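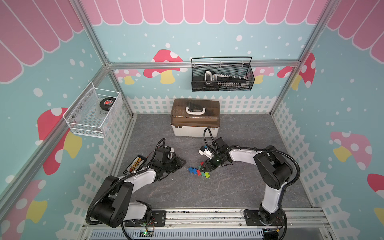 April, morning, continued after lunch

Sorting out the brick corner. Writing this up now so that whoever does the next tidy doesn't start from nothing.

The wall panels are staying. I had thought about taking them down and going back to plain white, but the mushrooms and the picket fence have held up well and the pink awning along the top still looks fine. The panels came from Otska and were meant for a shop window. They wipe clean with a damp cloth. Don't use the spray cleaner on them, it takes the shine off in patches and then you see every patch from the door.

Wall baskets. White mesh one on the left wall, black one with the looped handle on the back rail. Rule from now on is that the white one is for tape and the black one is for hand tools. Anything else goes back in the drawers. I tried the black basket lower down first and it got in the way of the storage box lid, so up on the rail it went. Checked the screws on the white basket and nipped them up a quarter turn.

Storage box with the brown lid: its home is the floor at the back, in the middle. It had wandered. I want it against the fence line with the lid on whenever we aren't sorting.

Bricks. The lot from Flistodska was supposed to be 170 pieces. I make it 148, counted twice, once into piles of ten and once straight through. The delivery note has no piece count on it at all, only a weight, so I can't say where the difference is. I've written to them and asked. If they don't answer by the end of the month we'll order the missing ones from Kröger, whose bricks fit well enough with these.

Of the 148, 84 are washed and dried. The rest are in the bucket under the sink. Warm water, a drop of washing-up liquid, lid on, shake, rinse twice, then out on a towel studs down. They need a whole night. I put a batch away too early last time and the box smelt of pond for a week.

Colours so far: blue, red, and two greens, a bright one and a dark one. I'd like to keep the greens apart, though it slows the sorting. Under the evening lamp the dark green and the blue are easy to muddle -- do the blues in daylight if you can.

Worktop next. It needs a proper clean. There are small specks on it that I took for part of the pattern, and one of them came off under my thumbnail. The marble finish hides a lot.

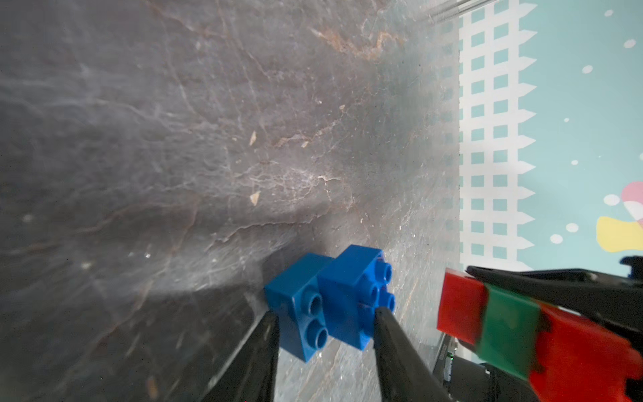 Should joined bricks be pulled apart before they go in the box?
Pull them apart if they come easily by hand, and leave them in the joined tray if they don't.

The joined tray is the shallow one on the shelf, Sudside label on the front. I don't want anyone using a knife on a stuck pair. We lost 5 bricks to that over the winter, all with a nick along the edge, and a nicked brick never sits flat again. A thumb on one, a twist on the other, and if nothing moves put the pair in the tray. I'll do them in one go with the proper separator when it turns up. It was in the second drawer and now it isn't. 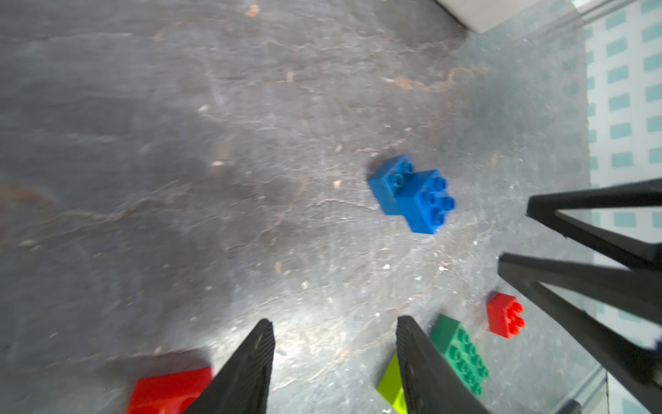

Pairs joined at an offset are the easier kind, there's an overhang to push against. Pairs stacked dead square are the nuisance. Small ones stuck square I've been soaking for ten minutes in warm water, and that seems to help, though I haven't kept a tally.

Still to do:
Wipe the worktop, both ways along the veins, then dry it.
Second wash batch in tonight.
New label for the brown-lid box, the old one is peeling.
Tape in the white basket, check how much is left on the roll and order if low.
Ask Otska whether they have a spare panel -- the left wall one will want replacing before the others.

Bucket is filled and soaking as of 16.40. Towel is on the radiator.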